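Séance 2 : automatisation d'un poste d'atelier, ce qui change pour les gens
Dernière mise à jour : novembre

Rappel séance 1 : une tâche n'est pas un métier. On regarde le poste, pas l'intitulé.

Cas Vimora, site de Karnbridge. Reconditionnement d'ordinateurs de bureau, équipe de 11 personnes. Bras robot sur une opération seulement, la manipulation des processeurs. Le reste (tri, câblage, tests, étiquetage) reste manuel. A lire avant le TD : l'entretien avec Tumelo Radebe, chef d'équipe, surtout le passage sur les pauses.

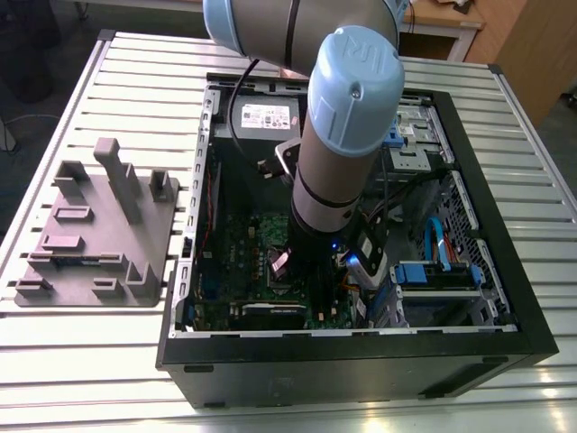
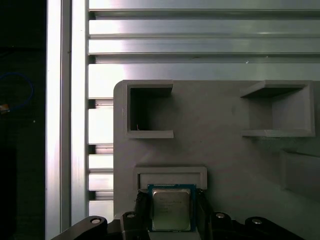
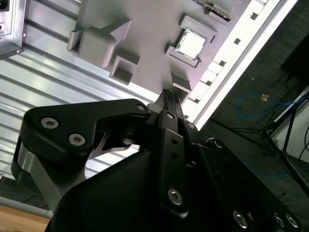
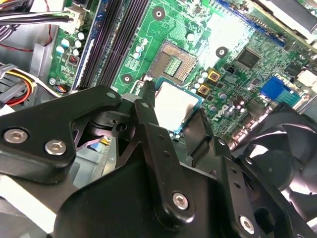
Fig. 1 à 4. Poste processeur : la pince dans l'unité centrale (1 et 4), la pince près du support gris (2 et 3).

Ce qui change, en vrac :
- gestes fins : moins de reprises à la main, mais on surveille. Fatigue differente, plus visuelle. Radebe parle de « fatigue d'attente ».
- rythme : avant, l'opérateur réglait sa cadence. Maintenant presque 276 pièces par semaine, fixées par le planning.
- compétences : 23 heures de formation, réparties de façon inégale. Qui a le droit d'arrêter le bras ? de reprendre un programme ? Noté nulle part au début.
- savoir-faire : sentir qu'un processeur est mal posé. Ça se transmet comment si on ne le fait plus ?
- salaire : pas de changement de grille. Point de conflit, voir Msimang chap. 2 (polyvalence non reconue).

Attention, ne pas confondre poste supprimé et poste déplacé. Chez Brikbridge, même type de bras, autre organisation : rotation toutes les deux heures.

Pour le TD : une page, décrire un poste que vous connaissez, tâche par tâche. Qui décide de l'arrêt, qui répare, qui attend.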